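Mirarach - README zum Datensatz (Robotik-AG, Greiftisch)

Stand: 11/09/2025
Gepflegt von: Muchen Shao, Guilan Tian
Status: vorläufig, bitte noch nicht ausserhalb der AG weitergeben

Kurz: Teleoperierte Greifversuche mit Spielzeugessen und Geschirr, aufgenommen für den Wettbewerb in Vovavberg. Weisser Tisch, ein Arm, zwei Ansichten. Aufgabe meistens "nimm X, leg es auf den Teller". 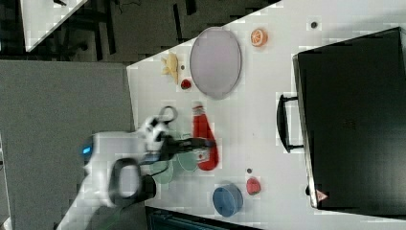
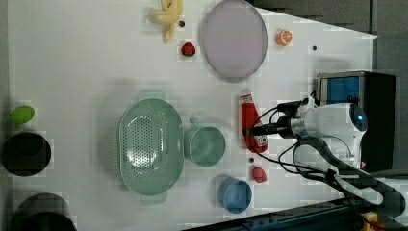
Ketchupflasche in beiden Ansichten liegend, ovaler Teller daneben.

Ilari Saarela fragt, ob man liegende und stehende Flaschen nicht trennen sollte, sonst lerne das Modell einen Mischmasch und greife am Ende zwischen beiden Posen ins Leere. Guter Punkt. Kommt als eigenes Feld in die Metadaten (pose_start), für alte Episoden trägt Guilan das nach. Bis dahin: selber filtern.

Umfang
185 Episoden bisher, Ziel bis Dezember 2.000. Ja, ambitioniert. Eine Episode = ein Auftrag, von Startpose bis Arm wieder in Startpose. Länge sehr unterschiedlich, je nachdem wer steuert.

Ordner
roh/ - alles wie aufgenommen, nicht anfassen
sauber/ - geprüft, Anfang und Ende geschnitten
fehler/ - abgebrochen oder Objekt runtergefallen. Nicht löschen, brauchen wir für die Auswertung
meta.csv - eine Zeile pro Episode: Kürzel, Auftrag, Ergebnis, Bemerkung

Auftragstexte
Deutsch, Imperativ, klein geschrieben. Pro Auftrag 3 Varianten. Bitte keine Insider ("das rote Ding von gestern"), das versteht später keiner mehr.

Bekannte Probleme
- Zeitstempel der beiden Ansichten laufen auseinander, wird beim Export mit dem Skript von Zhiqiang Gu korrigiert. Meistens.
- Kleine rote Teile heissen in meta.csv mal tomate, mal erdbeere. Wird vereinheitlicht.
- Bewegungsunschärfe am Greifer bei schnellen Fahrten. Langsamer fahren!
- Geschirr wechselt zwischen den Sitzungen, ist leider nirgens vermerkt.
- Bei Mulov (unser Trainingsskript) vor dem Start den Cache leeren, sonst lädt er die alte Aufteilung.

Aufteilung
Training / Test nach Sitzung, nicht nach Episode. Shiyu hatte es erst zufällig gemischt, die Ergebnisse waren viel zu schön. Alte Zahlen aus dem Zwischenbericht also vergessen.

Offen
- Lizenz klären
- zweiter Satz Aufträge (stapeln, umfüllen)
- Prüfskript für leere Felder, macht Muchen
- README auf Englich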